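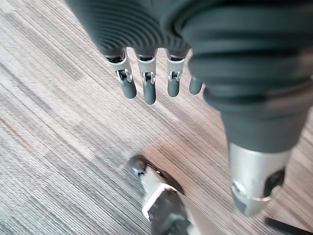 Home and DIY Help > Floors > Carpet

Striped carpet running out of line with the wall – refit it, or live with it?

Viewed 2,465 times

landing_light

We have a striped carpet in a large workroom on the ground floor. It was fitted in March by a small firm in Gedum. The range is called Grelis and it came as tiles, not as broadloom off a roll. There is one long join down the room that I notice, and the stripes run the same way as the join.

I have two problems and one general question.

The first problem is that the stripes don't run parallel to the long wall. At the door end there is a full stripe showing next to the skirting. By the time you get to the far end that stripe has gone and you are partway into the next one. I measured from the skirting to the same stripe edge at both ends and the difference is 37 mm. The room is quite long, so it isn't a steep angle, but once you have seen it you see it every time you walk in.

The second is the join. Near the door you can't find it unless you kneel down. Towards the middle of the room the two pieces don't quite agree and there is a small step where a stripe on one side is closer to the join than it should be. Nothing is lifting and it feels flat underfoot.

The fitter came back and said that the wall is out, the carpet is straight, and that stripes always show it. He offered to have another go at the join but not at the rest. I don't know whether he is right about the wall. The skirting looks straight to me, but I've only looked along it by eye.

The general question is about cleaning. There are already some dull patches where people stand, and someone has told me that a striped carpet has to be vacuumed along the stripes and never across them. Is that so? It is a short, dense pile with no loops that I can find.

The carpet is stuck down, as far as I know. There is no underlay. The floor below is concrete.

Any advice welcome, particularly from anyone who has had a stuck-down carpet lifted and put back.

tackstrip

I fitted carpets for 23 years, mostly offices and schools, so I'll take these in order.

Check the wall before you do anything else. You can't judge it by looking along the skirting. Skirting can be dead straight and still be at the wrong angle to the room, and that will give you exactly what you describe. Measure the width of the room at the door end and at the far end, wall to wall, at floor level. Do it once more in the middle. If the two ends differ by something close to your 37 mm, then the room tapers and no fitter alive can make a stripe run parallel to both long walls. He has to choose one of them, or split the difference.

If the room measures the same at both ends, measure the diagonals corner to corner as well. If those match, the room is square and the carpet has been laid off line. In that case I would expect the firm to put it right.

There is a further thing to ask him, which is what he set out from. With stripes you decide which line people will notice most. Normally that is the wall facing you as you come in, or the longest clear run of skirting. Walls that are hidden behind storage or benches can have the bad edge. If he started from the less visible wall and pushed all the error onto the one you look at, he may be technically correct that the carpet is straight, but it was a poor choice and it is fair to say so.

Now the join. A step in the middle that isn't there at the door generally means one of two things. Either the tiles on the two sides were butted up differently as they went down, or the pattern drifted slightly in manufacture. Woven and tufted stripes both wander a bit. The maker's data sheet will normally give a tolerance, sometimes called bow or skew, over a stated length. Ask the firm for the Grelis sheet and look it up. If the drift is inside the figure, the maker won't pay for anything. If it is outside, the fitter should have spotted it in the tiles and rung you before laying.

A decent fitter can often improve a join like yours without lifting the room. He frees a strip on each side, works the short side along with a knee kicker or a stretcher, and sticks it again. It depends on the adhesive. If it went down on a tackifier or a release adhesive, it will come up cleanly. If it went down on a permanent one, you can easily pull the backing off the carpet, and then you are buying a new piece. Ask him which product he used and get the answer in writing before he starts.

As to lifting the lot and relaying it: it can be done, but you will lose some at the edges. The carpet has been trimmed to the room as it is now. If you turn it by even a small angle, one corner will come up short of the skirting and you will have bare floor there. You can cover a small gap with a quadrant bead or a thicker skirting. I'd say 12 mm is the most you can hide that way without it looking like a repair. At 37 mm you would be better off with a new length on that side, and then you have to hope it matches the old one for shade.

My own order would be: measure the room, ask what he set out from, let him redo the join if the adhesive allows it, and leave the long wall alone unless the measurements show it is plainly his mistake. Put something against the wall at the far end, such as a low cupboard or a row of shelving. The eye follows the stripe until it meets something, and if it never gets to the skirting you won't notice the taper nearly so much.

Keep your offcuts. If he took them away, ask for them back.

mop_and_bucket_2

Vacuum whichever way you like. I look after the floors in a building with a lot of striped carpet and we have always gone across it as well as along it.

What you will get on a cut pile is marks from the vacuum where the pile has been pushed in different directions, and those show up more if they cut across the stripes. So do it across first to get the dirt out, then finish with a pass along the stripes so it looks tidy. It does no harm either way. Use a machine with a brush bar if the maker allows it, set so that it just touches the pile.

The dull patches are probably a mixture of flattening and soiling. Try a damp white cloth on one. If the cloth comes away grey it's dirt, and a proper clean will help. If the cloth stays clean the pile has been crushed and cleaning won't do much, although going over it with a stiff brush brings some of it back.

Don't soak it. You have it stuck straight to concrete, and too much water can soften some adhesives and open up the join. We use Cilska powder on ours, brushed in, left for the time on the tub and vacuumed out. It is slow for a big room but there's no water to speak of. Test a corner first.

Also get a longer mat for the doorway. Ours was the size of a tea tray and it did nothing.

oddsocks

Had the same in a spare room and put a rug down. Looked daft, stripes under a rug, but you can't see the join any more.

I wouldn't bother the fitter again, they only get annoyed.

landing_light

Thank you all. I have now measured. The room is narrower at the far end by 23 mm, so the wall accounts for a good part of it but not for all of it. The diagonals are different too, though I had to work round a bench and wouldn't swear to them.

The fitter says he set out from the opposite wall, the one with the windows. He agreed that he might have chosen differently if he had known which way people come in. We have left that as it is. He is coming to look at the join, and the adhesive is a release type made by Ueda, so he thinks it will come up without damage. I have asked him to write that down.

The cloth test came up grey in two of the patches and clean in the third, which is the one by the bench where everybody stands. I will try the powder on the first two.

The offcuts had gone in his skip, apart from one strip which he had kept in the van. It is about the width of my hand and he is bringing it with him.

tackstrip

Then I would call that a fair result. With 23 mm in the wall he was never going to get it right on both sides, and the remaining 14 could be partly the carpet.

When he does the join, ask him to start at the door end where it already matches and work away from it. If he starts in the middle he may well move the good part. Keep people and chairs off it for as long as the adhesive instructions say, and don't vacuum over it until the next day at the earliest.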